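Midora textile sorting and folding pilot
Progress report to the grant panel, February
Prepared by Huguette Roussel

The main activity this period was our visit to the Kestatell open day, where the folding system we are part-funding was shown to partners for the first time. I attended with Thibault Royer from our side. Capucine Chevalier and Jozef Koster came from Lomevine, who would host any trial.

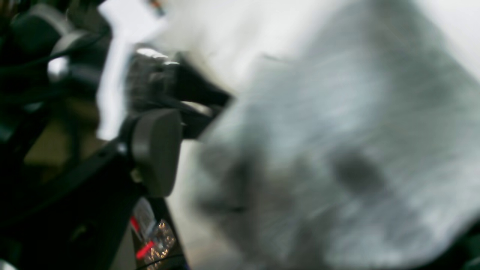
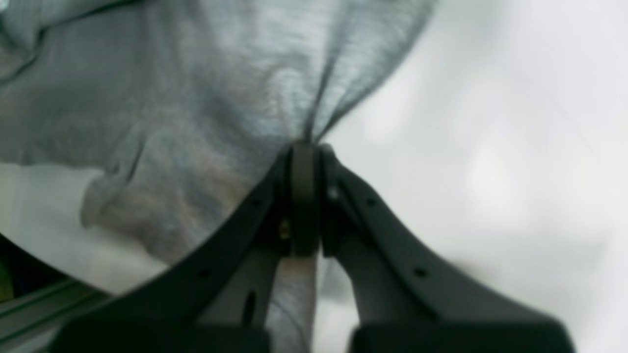
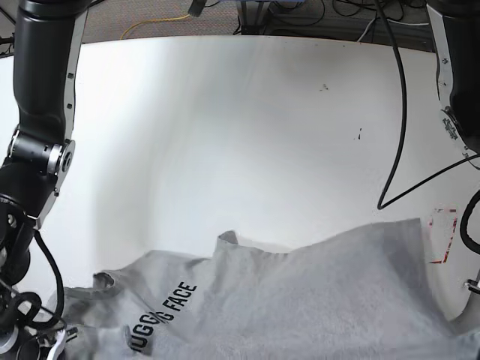

Grey fabric at the two-armed station, Kestatell open day.

The panel asked in its last letter whether the project is on course for a trial on the Lomevine sorting floor. My view is that it isn't yet, and I would rather say so now than in the summer.

We were given 2 hours, a good part of which went on slides. The live session was run by Raphaël Collet and his team, who were open about what they had prepared. Every garment came from their own stock, clean and of similar size. Lomevine receives coats with the hangers still in, single socks, children's tights tied in knots. Jozef had brought a bag of these and asked whether one could go on the table. He was told it would be possible at a later stage. I have asked for a date and haven't had one.

Some of the folds were good. Others needed a member of staff to step in and lay the garment out again, and these were not counted as failures in the summary we were handed. Thibault raised this and was told that a restart is a normal part of the process. It may be, but somebody has to be standing there to do it, and the savings in the original bid assume otherwise.

On speed, the bid promised 100 garments an hour. Kestatell now describes this as a target for the finished product. We weren't given a current figure, and I don't think one should be guessed at from a demonstration. Capucine points out that an experienced sorter at Lomevine handles some 300 items in a morning, and also checks for stains and missing buttons as she goes. Checking is no longer mentioned in the work plan. I can't find any record of our agreeing to drop it.

Spending is in line with the budget apart from the Bajwa invoice for transport crates, which came in 800 over the quote. I have queried it.

Before the next payment I propose that we ask Kestatell for a half-day session using Lomevine's own stock, unsorted, with every restart written down by one of us. Raphaël has agreed to this in principle. I would also like the checking work either put back in the plan or taken out of the price.

Thibault is more hopeful than I am and will send his own note separately.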